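Drellum Street Tenants' Association
Minutes of the monthly meeting, Thu 2 February
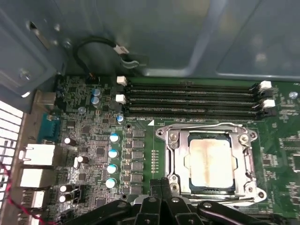
Present: most of the second floor, half of the third, and the whole of the ground floor, who live closest to the radiator. Lachlan Grimshaw took the chair and, there being no other offers, the minutes.

Apologies: Mr. Burketti (knee). Mrs. Ó Néill sent word that she would be along after her program. She arrived during item 3 and asked for items 1 and 2 to be gone over again. They were.

1. Minutes of the last meeting
Approved, with one correction. The word "shouted" under Any Other Business is to read "said." Mr. Pell wishes it noted that he abstained.

2. Laundry room
The second dryer is still taking quarters and giving nothing back. The management company says a part is on order. It has been on order long enough that the chair asked which ocean it was crossing, and got a case number in reply. Agreed to tape the coin slot shut. Discussion of what kind of tape took longer than the rest of the item.

The sign-up sheet stays. Writing "all day" across a Sunday does not count as signing up.

3. Front door buzzer
Apartment 6 still rings in apartment 4. Apartment 4 has been very decent about this but would like it known that she is not a restaurant, a piano teacher, or anyone called Denise. Two quotes came in. Widero want $399 to replace the panel, and the other firm wants to come and look at it first, for $200. Widero accepted on a show of hands, with one hand raised to ask what we were voting on.

4. Bikes in the hallway
The fire inspector doesn't like them. Neither does anyone who has met a pedal in the dark. Owners have until the next meeting to move them to the basement — the blue one with no front wheel has no known owner and may be claimed by whoever wants three quarters of a bike.

5. Courtyard party
Set for June, date to be argued over. Mrs. Ó Néill will again bring the potato salad. A motion to have two potato salads was withdrawn when she looked up.

6. Any other business
The stairwell light on the third floor comes on at noon and goes off at dusk. Chair to write to management and suggest the opposite.

Someone has been feeding the pigeons from the roof. The meeting looked at Mr. Pell. Mr. Pell looked at the radiator.

Actions
Grimshaw: letter about the light, deposit to Widero, tape.
Pell: ask Mr. Burketti for the basement key.
Apartment 4: keep a list of who rings.

Meeting closed when the heat went off. Next meeting same place, bring a sweater.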